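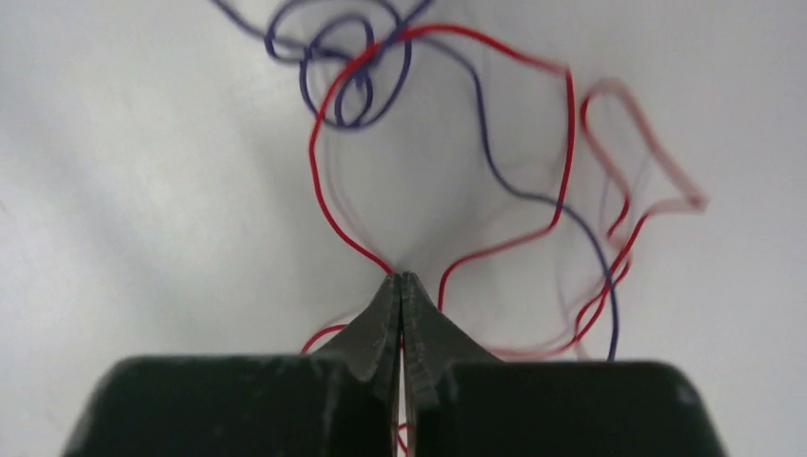
Red and dark purple-blue wire on a white surface.

## Untangling and storing thin hookup wire

Short lengths of insulated wire collect in every workshop. Left in a drawer they lock together, and most people end up cutting a new piece. The method below covers thin, flexible, single-conductor wire. It is not suitable for mains cable, coax, or anything with a connector molded on.

### Work surface

Use a plain, light-colored surface with nothing else on it. White is best for dark insulation, and it also shows up the nicks and bare spots that are lost on a wood bench. Wipe it down first. Grit and solder crumbs stick to soft insulation and end up inside the coil.

Set the lamp to one side. A strand that is lifted clear of the table throws a shadow offset from itself, and the gap between the two tells you which strand is on top at a crossing. Light from directly overhead hides this.

### Separating by color

1. Drop the whole bundle from hand height once or twice. Do not shake it hard.
2. Pick the color with the fewest crossings and take that one out first. With red and a dark color together, red is usually easier to follow by eye.
3. Hold one strand near the middle of the bundle and lift it slightly. Whatever rises with it is either the same wire or caught on it.
4. Find a free end. Pass the end back through the loops. Never pull on it to get it through.
5. Lay the freed wire at least a hand's width from the rest.

If a loop tightens while you are working, stop and push wire back toward it from both sides. A knot in thin wire opens by being fed, and pulling sets a kink that will not come out. A kinked section should be cut away if the wire is solid core. Stranded wire will tolerate one or two.

Maeve Flanagan, who ran the parts counter at Foley for many years, worked to a limit of 90 seconds per piece. Anything still knotted after that went into the offcuts tin for jumpers and tie wire. This is a reasonable rule for common colors and a poor one for anything you have to order.

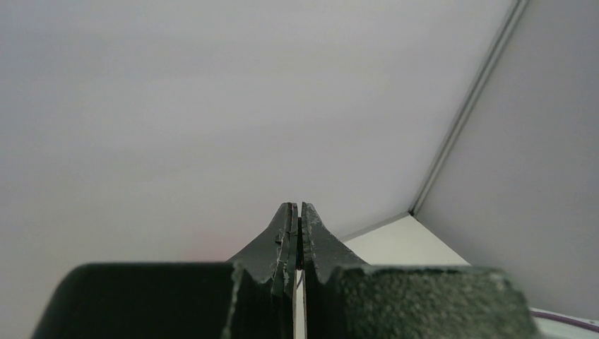
The clear space matters as much at the end of the job as at the start. Finish one color, put it away, and return the surface to bare before the next bundle comes out. Two half-sorted piles side by side will find each other again.

### Opening a single-color tangle

A tangle of one color is slower, as there is nothing to tell the strands apart. Most are looser than they look. Typical crossings are simple overlaps, and a true knot only exists where an end has gone through a loop.

- Locate both ends before moving anything. They are often in the body of the tangle and may be as short as a fingernail.
- Pinch the wire where several strands run close together and let the larger loops relax outward.
- Open the widest loop first. Flip it over the top of the tangle and see whether the crossings reduce.
- Work from the nearer end once the loops are flat – switching ends halfway tends to add a twist.

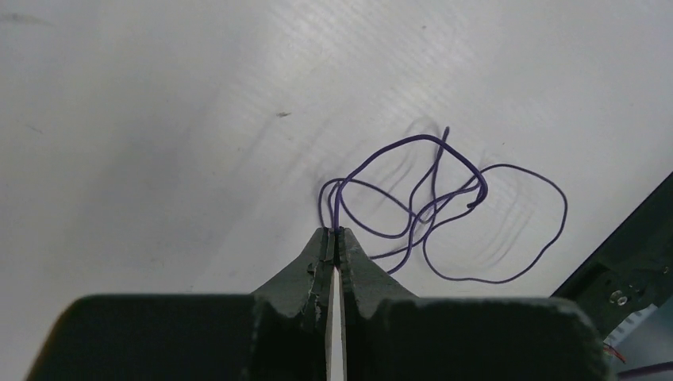 ### Coiling

Straighten the wire by drawing it through a folded cotton cloth. Wind it over a former; a 15 mm dowel suits short lengths, and anything longer is better on a jar lid. Do not wind around your fingers, which gives an uneven coil that springs open.

Alternate the direction of each turn (one over, one under) if the wire will be pulled out in one go. Leave a tail as long as your thumb and take two turns around the coil with it. Tape leaves residue on PVC insulation and should be kept off.

### Storage

Coils go flat in a shallow tray, one color per compartment. Ah-rin Gil uses the Temus trays with the 136 mm inserts at the Vorilbridge shop, and those take four coils side by side without stacking. Zip bags also work if the air is pressed out.

Label by gauge and length. Color is visible already.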